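Rolik cell

The Rolik cell is a small two-armed bench workstation used for handling light, wrapped and irregular goods. It was developed at the Prullico workshop in Thevar and is sold as a kit under the Comuma name. The cell is best known among its users for its upkeep routine, which is short, done by hand and needs few tools. This article deals mainly with that routine.

Layout

The cell consists of two arms fixed to the edges of a shared table, each ending in a two-finger gripper. A small camera sits at the wrist of each arm and looks down along the fingers. The fingers are moulded in plastic and can be swapped without removing the wrist. Two patterns are supplied: a plain finger with a long oval slot, and a tapered openwork finger that gives a little under load. Either pattern fits either arm.

Setting up

A new cell is levelled first, then the arms are bolted down and their cables dressed so that no loop can catch on the table when an arm turns. Each arm is moved by hand to its rest position and the joint values are stored. The grippers are then closed on a gauge block, opened fully, and closed again. If the two closed readings differ, the finger screws are loosened and the step is repeated. The full procedure takes 30 minutes when both arms are new, longer when one has been replaced and the other has not.

Camera alignment follows. The operator opens the gripper, checks that both fingertips show in the wrist view, and tightens the bracket. A camera that has slipped by even a small amount will usually still run, but the arm closes to one side of the object. 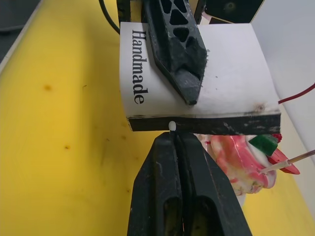
Trial handling is the last stage of setting up. A paper-covered block is a common test piece, since paper marks easily and shows where the grip is too hard. One arm steadies the piece from above while the other comes in from below, and the closing force is raised a step at a time until the piece no longer slides. The value is written on the service card kept with the cell.

Routine care

Fingers are wiped down at the end of each shift with a dry cloth. Dust and scuffing on the plastic are normal and do not call for replacement. Fraying along the edge of a finger is trimmed back, and a finger with a cracked rib is taken out of use at once. The handbook gives 3,000 closings as the service life of a set, although many workshops go by wear alone.

Every 15 days the finger screws are checked for tightness, the joints are run through their full travel with the gripper empty, and the cables are looked over where they leave the arm. The table is cleaned at the same time. Stains are left if they cannot be felt with a fingertip.

Common faults

The fault met most often is code 258, shown when a gripper motor draws too much current before the fingers have closed. The usual cause is grit in the slide — less often a bent finger screw. The slide is brushed out and the closing test repeated. Drift in the rest position generally points to a loose base bolt, and the bolt should be tightened before any joint value is stored again.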